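The Bottom of the Bin

Every house I have ever lived in has had one. My grandmother kept hers under the stairs, my first landlord kept his on top of the boiler, and ours sits beside the back door, where it has quietly collected things for the better part of nine years. I mean the bin of odds and ends, the one that takes in brushes and bits of hardware and whatever else was in your hand when the doorbell rang.

I got to thinking about it in January, when the weather was too miserable for anything else and I had promised myself I would finally deal with ours. What I wanted first was advice, so I called Tanko Afolabi. Tanko ran the shop floor at Bandura, a little hardware and housewares store, for 23 years, and he has opinions on storage the way other men have opinions on barbecue. We talked until well past lunch (his soup went cold, and he let me know it).

"People think they have too much stuff," he told me. "Mostly they have too deep a bin."

His feeling is that a container ought to be shallow enough for you to see its floor from where you're standing. Once things begin to pile up, the ones at the bottom might as well be in another county. You buy a second scrub brush, and then a third, and one spring you tip the whole business out onto newspaper and there they all are, looking up at you. I did exactly that, and I will admit to four brushes of the very same kind, two with the price sticker still on.

Tanko likes plain, open bins, set one behind the other, with the things you reach for most in the front. He doesn't care a bit if they're scuffed. A scraped bin is a bin that somebody uses, he says, and he would sooner look at peeling paint than at a wicker basket with a ribbon on it. He also likes a lot of bare floor left over. A brush or two in the corner, one good tool, and then room to get your hand in!

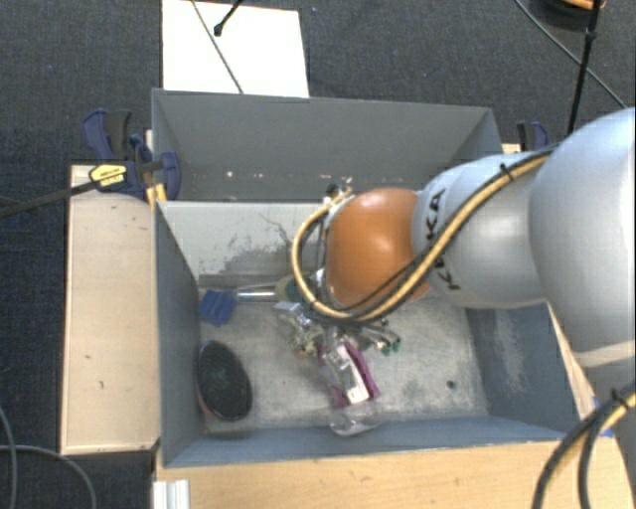
What Goes With What

The harder question is which things belong together, and for that I turned to my neighbor Shahzad Sial, who restores old chairs in his garage and owns more brushes than anyone I know. His approach is to sort by job. Anything that scrubs lives with anything else that scrubs, whatever it's made of and whatever it cost. Anything that turns or tightens gets a place of its own, and glue is kept far away from all of it, for reasons he still gets a little upset about.

He showed me his shelves one evening with real pride. The bins came from a closing sale at Torholm, 60 of them in one go, and his wife has only recently started speaking of it kindly. Each one holds less than you would expect. He lays brushes on their sides so the bristles don't get flattened, and he keeps the long-handled tools slanted across a corner, which gives them a little extra length to stretch out in.

I went home full of ideas and did about half of them. The extra brushes went to my sister, along with a jar of hooks and a doorknob that doesn't match any door in our house. What stayed was one stiff brush for boots, one softer one for the sink, a screwdriver, and a ball of twine I couldn't part with. It took me most of an afternoon, with a long stop in the middle for coffee and a phone call.

The bin is still by the back door. I've put it up on a low stool, as Tanko suggested, so that I look down into it every time I go out with the dog. Last week a single glove turned up in there, and I have left it where it is until I find the other one.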